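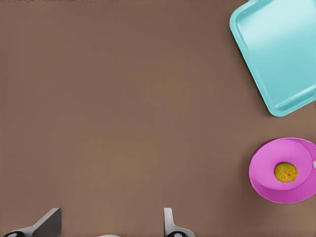
4.2 Évaluation en simulation de la tâche de transfert

La tâche consiste à saisir un agrume posé dans un récipient rose, puis à le déposer sur le plateau turquoise. Chaque épisode est généré dans l'environnement Zesex. La position des deux récipients et leur orientation dans le plan de la table sont tirées aléatoirement, la texture de la table restant fixe. La politique ne reçoit que l'image de la caméra solidaire du poignet et l'état articulaire du bras ; aucune carte de profondeur n'est fournie. Un épisode est interrompu au-delà de 600 pas de commande.

12 partages | 0 commentaire

Le jeu d'apprentissage comprend 2061 démonstrations téléopérées, collectées avec l'interface Candel. Nous en réservons 311 pour la validation. L'entraînement est répété avec 9 graines, toutes choses égales par ailleurs, et la graine retenue est celle dont l'erreur de validation est médiane.

Deux régimes visuels sont distingués. Dans le premier, les récipients occupent la périphérie du champ et la table nue en couvre la plus grande part ; la politique doit alors s'orienter à partir d'indices partiels. Dans le second, le récipient remplit l'essentiel de l'image et le fruit est entièrement visible, doigts ouverts (figure 3). La variante sans historique d'observations échoue principalement dans le premier régime – le bras oscille latéralement sans engager la descente. L'ajout d'une mémoire courte, selon le schéma de Barrios, supprime ces oscillations mais ne corrige pas les erreurs d'orientation du poignet.

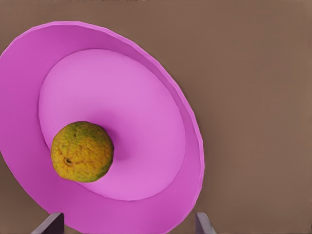
Figure 3. Récipient rose et agrume, pince ouverte (rendu simulé).

Les saisies manquées du second régime se concentrent sur les fruits proches de la paroi, où un doigt touche le bord avant la fermeture. Le transfert vers le banc réel de Skudadthorpe est traité en section 5.

Rechercher dans cette revue OK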